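Last updated: Feb 21, 2021

Keeping the kitchen cell honest: a long month with the simulated arm

If you've walked past our corner lately and heard cheering, that was calibration day. We finally got the wrist view on the kitchen cell lined up with the arm again, and I'm still a bit giddy about it, so please bear with me while I go on about offsets for a page or so.

For newer readers: the kitchen cell lives entirely in the simulator. We call it Ustow. It's one arm with a two-finger gripper, a stone benchtop, and a rotating cast of dishes, bowls and bits of food that the arm practises reaching for. People tend to assume that a simulated robot needs no looking after. No grease, no frayed cables, no worn pads! I thought so too when I took over the cell from Rostislav Ševčík, and I was cured of that inside a fortnight.

Things drift. Somebody updates the gripper model and the finger pads end up a hair further out than the controller believes they are. Somebody else swaps in a nicer dish whose visible rim and collision shape don't agree, and suddenly the fingers stop short of it in mid-air, as if they'd bumped into glass. The renderer gets a new default for its lights. Each change is sensible enough taken alone, and then one morning the grasp test that used to pass is failing in ways that make you doubt your own eyes.

So we now have a proper service routine, same as you'd have for a cell bolted to a floor. It starts with the gripper. Open fully, close fully, read back both finger positions, and compare them with the numbers in the model file. Our left finger was reading 15 mm away from where it was being drawn, which explained an awful lot of missed rims. The culprit was a linkage whose origin had been moved during a tidy-up and never moved back. Putting it right took one line. Finding it took Radoslava Brabec and me the better part of two days, and we had a grand time doing it (there was cake).

Next comes the wrist camera. We park the arm over the bench, look straight down, and check that both fingers come up from the bottom of the view where they ought to. Then we go over to a dish and check again, and this is where round dishes earn their keep. Seen from directly overhead, a circular rim should look like a circle. If it's gone even slightly egg-shaped, the camera mount is tilted, and you can fix the tilt before you've wasted an evening blaming the planner.

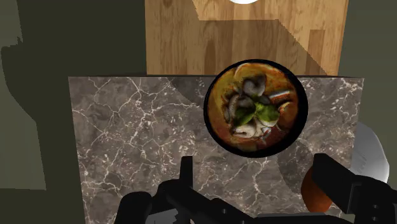

Oldřich Bednárik wrote in after last month's item to say that he'd check the lights before the camera, every time. On his own cell he once spent a week chasing what he took for a mount error, and the whole trouble was a shadow falling across the bench and fooling the edge finder. Move the lamp first, he says, run the same pose again, and only pick up the camera numbers if the fault stays put.

I tried it his way and I'm converted. We keep a hard light in Ustow on purpose, as the shadows are good practice for the vision side, but it does mean a dark edge on stone can pass itself off as the edge of a dish. We now run the check pose twice, once with the usual light and once with flat, even light, and put the two results next to each other. It adds 10 minutes to the routine and I don't begrudge a single one.

After that it's the objects. Every item on the bench gets its collision shape switched on and looked over against what's drawn. Shiny, curved things are the worst offenders in our library, and anything round needs its rolling friction set or it'll wander off at a touch. We had 23 items fail the first time through, mostly older ones. All but the Vlček mugs are now fixed, and those are next on my list.

The last step is a plain run of 40 reaches from a saved start, with the log kept beside the one from the previous service. Please don't change the saved start! If you need a different layout, copy it and give the copy your own name.

The written routine is in the cell folder, under "service". The next one is planned for March, and there's room at the desk if you'd like to sit in. Bring your odd grasp failures along, the stranger the better.

Eluned Dafis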